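Breltdale Guest House: progress report on the room refit

2022-06-06

214 shares | 4 comments

Prepared for the Stornby Small Lodging Fund

This report covers the second stage of the bedroom refit at the Breltdale guest house. It follows the headings in the grant letter. The first stage, which dealt with wiring and floors, was reported separately and is closed.

Where we are

The twin rooms on the upper floor are finished and back on sale. The building has 7 twin rooms in the grant, and all of them now have the new headboards, nightstands and bedding. The four doubles on the ground floor are part done. Two have their headboards on the wall and are waiting on nightstands. The other two have been emptied and painted and nothing else.

We had planned to finish the doubles by now. The delay is on the furniture side and is explained further down. Guests have not been moved or turned away on account of it, as the ground floor was already blocked out on the booking calendar.

Headboards

The old headboards were separate panels, one per bed, screwed to the bed bases. They came loose whenever a bed was moved for cleaning and they marked the wall behind. The new ones are fixed to the wall and run behind both beds and the nightstand, so the beds can be pulled out without touching them.

We asked for quotes from two makers and chose Sturico. The other quote was lower but did not include fitting. The fabric is a sage green weave with a fleck in it. We picked it over the plain gray in the application, and your office agreed the change in writing. The price per yard was the same.

The padding is made up in wide channels that spread out like a shell. This took longer to fit than flat panels would have. The fitters had to take one headboard down and hang it again when it was found to sit too high - the pillows left a gap under it. The height was corrected on the template and the rest went up without trouble.

Cleaning is by vacuum with the brush head once a week. The housekeeping sheet has been changed to include it.

Beds and bedding

The bed bases were kept, as stated in the application. Mattresses were replaced in the twins only. All bedding is now plain white in every room. Before this we had three colors in use and the linen room was always short of one of them. With everything white, any set goes to any room, and the laundry can wash it in full loads.

The order was for 813 pieces, counting sheets, pillowcases and duvet covers. It came in one delivery from Veloso and was checked against the invoice. A few pillowcases had bad seams and were exchanged.

We have had to spend some time on how the beds are made up. Staff had different habits with corners and with how the pillows are set, and two beds side by side show the difference more than one bed does. A short written guide is now kept in the linen room.

Nightstands and telephones

Each twin room has one nightstand between the beds, in a pale wood finish. The old rooms had two small ones each, on the outer sides, and the outer sides are where people put their suitcases. One shared stand gives more floor and puts the telephone within reach of both beds.

The telephones are the existing corded ones. They work and there was no reason to replace them. New printed cards were made for the face of each phone with the internal numbers, as the old cards still listed the restaurant, which closed. The telephone sits toward the back of the stand so there is space in front of it for a glass or a book.

The stands for the doubles are the part that is late. The first batch for those rooms was made to the twin width and would not fit beside a double bed. The mistake was in our drawing and not in the workshop. We are not asking the fund to cover it. The corrected stands are due in July.

Money

Spending on this stage is within the agreed amount. The saving on mattresses for the doubles was moved to the fitting line, as agreed with your office. Receipts are in the folder sent with this report. The cost of the wrongly sized stands is shown on its own line and is met from our maintenance budget. Two of those stands have been put to use in the staff room and the others are in storage.

Feedback so far

Comments left at the desk have been mostly good. The bedding is mentioned most. Several people have asked for a reading light on each side, and at present the wall switches are only by the door. This was not in the application. We will price it separately and send you the figure before doing anything.

One guest found the shared nightstand too small for two people. We will see if others say the same over the summer.

Next steps

1. Twin rooms: complete. The area between the beds, with headboard, nightstand and telephone in place, is shown with this item. 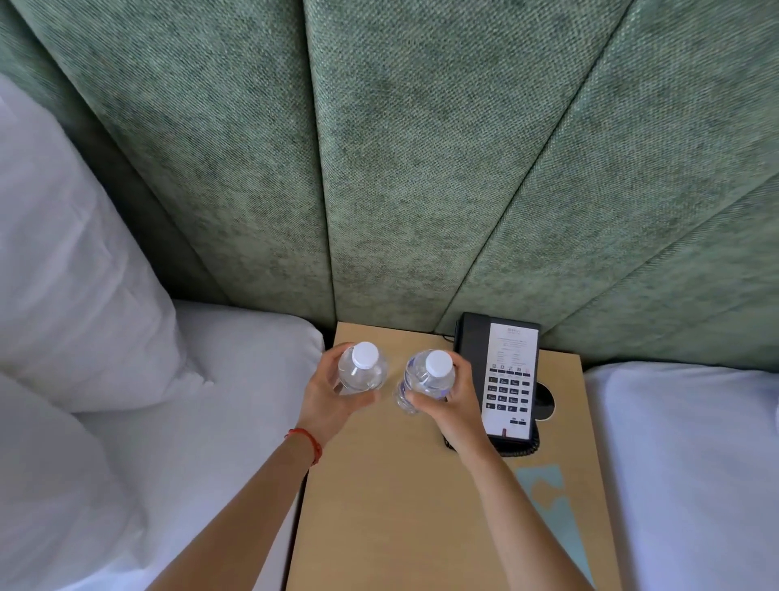 2. Doubles: fit the corrected nightstands in July, then make up the beds and reopen the rooms.

3. Reading lights: get a price and send it to the fund.

4. Final report and last receipts, once the doubles have been open for a month.

Comments (4)

Stayed in one of the twins last month. Very comfortable, but yes please to the reading lights.

Is the fabric treated for stains? We run a small place too and went with vinyl for that reason.

Reply from the guest house: It has a stain treatment from the maker. We have not had to test it yet.

Glad you kept the phones. My mother won't use a cell phone to call the desk.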